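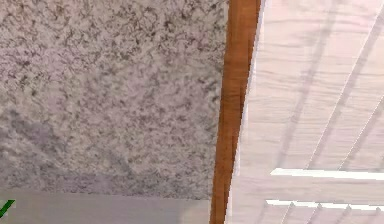
Markos Bakalis replied to our first draft that a speckled worktop is a device for lying to guests, and that any study of kitchen cleaning which leaves this out is really a study of good manners. We have kept his remark in mind throughout what follows, partly because he was right and partly because he sent it twice.

Figure 4. Speckled granite-like pattern in pale lavender-grey with darker and whitish flecks (computer rendering). A plain light grey band runs beneath it at the lower left.

4.2 Pattern and the decision to wipe

The cleaning diaries from Flamville cover 408 households, each of which noted when the main worktop was wiped and what had set the wiping off. We had expected food to be the usual answer. Food did appear, but it was beaten comfortably by "someone coming round", a category we had not thought to print on the form and which people wrote in the margin, often with the name of the relative underlined.

Surface pattern entered the picture late. The form asked only for colour, and the replies ran from "grey" to a full paragraph on a shade sold locally as Kallurow. We recoded these by hand into plain, veined and speckled, the last taking in any pattern with irregular flecks of more than one tone (Figure 4). Of the households so coded, 80 had speckled surfaces. Their diaries show longer gaps between wipes than those of plain-surface households, and far fewer entries of the type "saw a crumb, could not stop thinking about it".

It would be easy to conclude that speckled worktops make people lazy. The interviews suggest the traffic goes the other way as well. Among the 35 speckled households we visited in July, several had picked the pattern on purpose, with a frankness that did them credit. One woman said she had lived with plain white for years and wanted to retire. Another had been told by a shop assistant that the pattern "hides everything" and had signed before he reached the price.

Hiding has its costs. Two diaries record lost earrings, and one a contact lens that was presumed to be on the worktop for the better part of a week. Households of this sort also reported wiping by touch, running a flat hand across the surface before deciding, a method Lazaridis describes for floors and which we had wrongly taken to be a joke.

We make no claim about actual dirt. The swab kits from Flaltar arrived after the visits had ended, and remain in their box. What the diaries measure is the moment at which a person feels accused by their own kitchen, and on that point pattern seems to matter more than household size, income or the presence of a dog. Owners of dogs, it should be said, wrote the shortest diaries of all.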